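Diner drops paper cups, asks regulars to bring a mug

By Marin Shehu, local news

Domínguez, the corner diner across from the old bus depot, has quit paper cups. Done as of the first of May. If you want coffee to sit with, you get a mug. If you want it to go, you bring your own or pay a deposit on one of theirs.

Owner Bautista Montecinos made the call after the bill for cups and lids went up again this spring. He had been buying from Fukden, a supply house out by the highway, and the last invoice came to $439. That was for one month.

"I looked at it and I thought, I could fix the back step with that," Montecinos said before the lunch rush, wiping down the counter while he talked. "I could buy a lot of eggs."

The back step still isn't fixed. He says it's next. 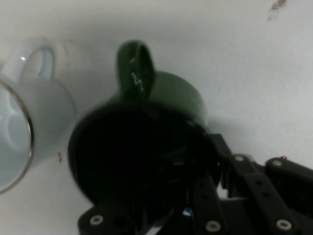
Deposits are $3 a mug, cash or card, paid back in full when it comes home. No app. No punch card. Montecinos looked into a system sold by a company called Amow that tracks cups with a sticker and a phone, and decided it was more trouble than it was worth for a place with one register. So it's a spiral notebook by the pie case, first name and a check mark. Most folks will know the sort of mug in question, plain dark green with a good big loop of a handle, the kind you can get a whole hand around on a cold morning. Chips are forgiven. A mug that never comes back costs you the three bucks and that's the end of it, nobody is going to call your house.

Reaction at the counter was mixed. Marcelino Rangel drives a delivery route and stops in at 5:30 a.m. most mornings. He wasn't happy at first. His truck has a cup holder built for a paper cup and not much else.

"I had it in my lap for nine miles," Rangel said. "Nine miles, with the road how it is." He has since bought a travel cup with a lid and says he has made his peace with it, though he still thinks there should of been more notice. There was a sign on the door for two weeks. Rangel uses the side door.

Abelardo Núñez, retired from the school district, likes the change and would go further. He wants the little creamer cups gone too, and the stir sticks.

"Put out a pitcher," he said. "We had pitchers when I was a kid and we lived."

Montecinos is not doing pitchers. The county health code has rules on dairy left sitting out and he doesn't want to fool with it. Stir sticks are under discusion. 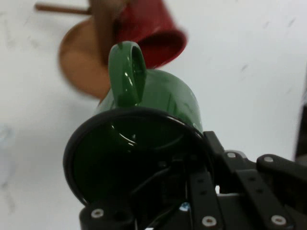

What it means for the kitchen

More dishes, mainly. The diner runs a small under-counter washer that was already busy with breakfast plates. Santino Troncoso, who has the dish station mornings, figures he is running it around 9 more times a shift than he did in April. The work is not hard, he said, just constant, and the trick is not letting the mugs pile up between 7 and 8:30, when everybody wants a refill and a clean spoon at the same time.

Coffee stains are the other thing. Baking soda and a rag gets most of it, in Troncoso's view, and bleach is overkill. He got a raise out of the deal. Wouldn't say how much. "Enough," he said, and went back to the sink.

Water use is up some, according to Montecinos, but the first bill isn't in. Trash pickup should go down. The dumpster out back was getting emptied 3 times a week, and he has asked the hauler to try it at 2. No answer yet from the hauler, who also did not return a call for this story.

Outside mugs are welcome as long as they are clean when you hand them over. The counter staff will rinse one out, they won't scrub it. Fill is the same price whatever the size, up to 20 ounces. Past that it's two coffees. A customer showed up the first morning with a beer stein and was charged accordingly.

Soup is a separate question and a sore one. Domínguez does a good trade in soup to go, and for now that still leaves in the old containers with the plastic tops. Montecinos has a closet full and means to use them up. After that, he isn't sure. Jars, maybe. His sister is against jars.

Where the mugs live

Part of the holdup in getting started was storage. The shelf over the coffee machine was full of syrup and the spare filters, and stacking mugs inside each other is how handles get knocked off. They tried a few things. Hooks under the cabinet were too low and caught people on the forehead. A dish rack took up half the counter. For anyone trying the same at home, a wooden mug tree does fine in a small kitchen. Post in the middle, pegs at different heights, hang the mug by its handle and let it tip. The mouth points off to the side that way and it doesn't take up any more room than a toaster.
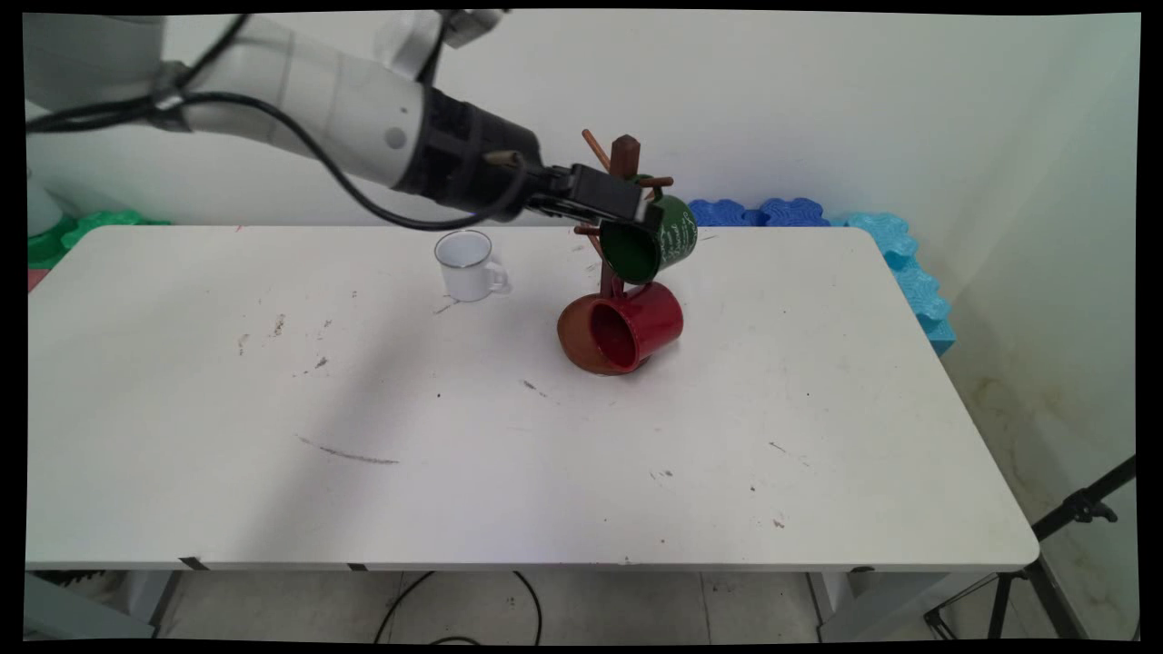
Who else is doing it

Not many, so far. Nelar, the bakery two doors up, still has paper but takes ten cents off if you bring a cup. They've done that for years without telling anyone, the woman at the register said, there's just a card taped to the tip jar and it fell behind the tip jar. It has been re-taped.

The gas station is not interested. The library coffee cart might be, depending on who runs it come fall.

Merchants on the block have talked about sharing one deposit, so a mug bought at one place could go back to another. Núñez has offered to draw up how that would work. Montecinos says he'd go along if the others do but he isn't going to chase anybody. They plan to talk it over later in May, in the back booth at the diner, after closing.

Domínguez opens at 5 a.m. and closes at 2 in the afternoon. Deposits can be returned any time the door is unlocked. Side door customers, the sign is on that one now too.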